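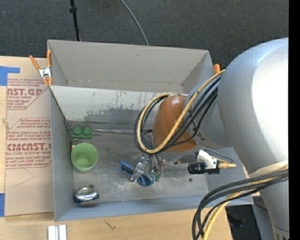
Storing tools and garden bits in bins and tubs

Posted April 10, 2025 by Feven Habte

Most sheds and garages end up with the same pile of plastic tubs, half of them full of things that belong somewhere else. These are the habits that have worked in my own garage in Veltcombe over the years.

Choosing the size

Go smaller than you think. A deep tub of hand tools is too heavy to lift and everything useful sinks to the bottom. I keep mine to a depth of 300 mm for tools and only use deeper ones for light stuff such as fleece, netting and dust sheets. Measure the shelf before you buy, and leave a finger's width at each side so you can get your hands in.

Straight sides waste less shelf space than sloping ones, but empty tubs with sloping sides stack inside each other. If you put yours away for the winter, that matters.

Keeping bins together

Two open bins on a bench or floor will creep apart as you rummage. A spring clamp over the touching rims at each end holds them well enough, and comes off in a second when you want to sweep. Cable ties through drilled holes are stronger – but you will have to cut them every time.

Cleaning

Tip everything out in January, when there is not much else to do in the garden. Brush out the dry dirt first. Warm water with washing-up liquid and a stiff brush shifts most of what is left.

Green marks usually need a paste of bicarbonate of soda left on for 18 minutes or so it says on my old recipe card. I have never found it makes much difference if you forget and leave it for an hour. Rinse well and stand the tub upside down until it is bone dry.

Rust marks on plastic come from tools put away damp. Lemon juice and salt will fade them. Don't use wire wool, as the scratches hold dirt and the next clean is harder.

Painted metal bins

Rub down any flaking paint, wipe with white spirit and let it dry before you touch it up. Two thin coats last longer than one thick one. A piece of old carpet or rubber matting cut to fit the bottom will save the paint from trowels and spanners.

Labels

Write on masking tape, not on the bin. Put the label on the short end if the bins go on deep shelves. Bezawit Tufa at the Mulport allotments paints a coloured stripe on hers instead – blue for watering, red for anything sharp.

What not to keep in them

Seed packets, sandpaper and wood glue all suffer in an unheated garage. Bring them indoors. Batteries should come in as well, and be kept apart from loose screws.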